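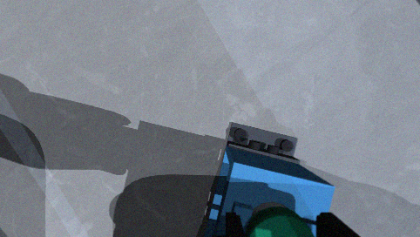

Tube Handling Cell, build report 2
Suha Tannous, Apostolos Papadakis
Humwood shared workshop, sim half of the project

Goal for this part: get the arm to pick capped test tubes out of the rack in simulation before we build the real cell on the bench. Real arm time is limited so everything goes in the sim first.

Bench model done. Rack, tubes, shelving behind, all in. Took longer then planned – the rack mesh came in at the wrong scale and had to be redone by Apostolos.

Pick routine: move over tube, fingers straight down, close, lift. 59 runs so far, 52 ok. Most of the bad ones were the fingers landing off center on the cap and the tube tipping in its holder. Lowered the approach speed, helped a bit. Anca Pop suggested turning the wrist so the fingers close across the rack, not along it. Not tried yet. 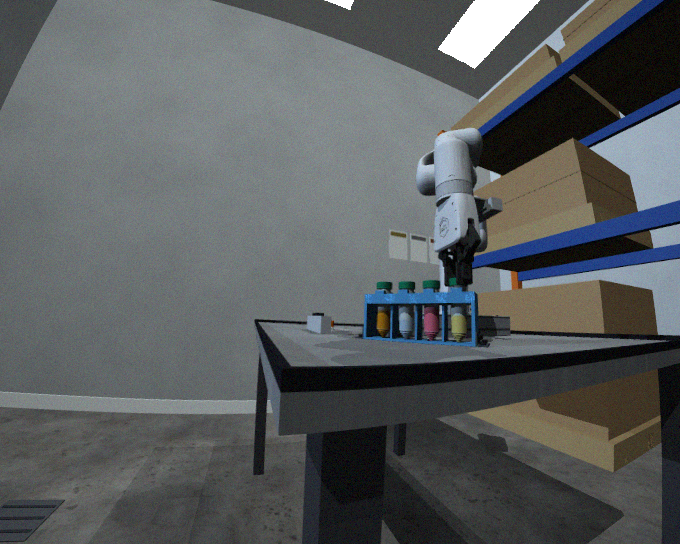 Fig. 2. Gripper above the right-hand tube, four capped tubes in the blue rack.

Wrist view is harder to work with. Shadows on the bench confuse the edge detection, so for now tube positions are typed in by hand. Needs fixing before November.

Still to do
- wrist rotation test
- softer lights in the sim, compare
- check finger clearence on the real rack
- cost sheet to Domnica Pîrvu

Contact: Suha Tannous, Humwood workshop | Back to top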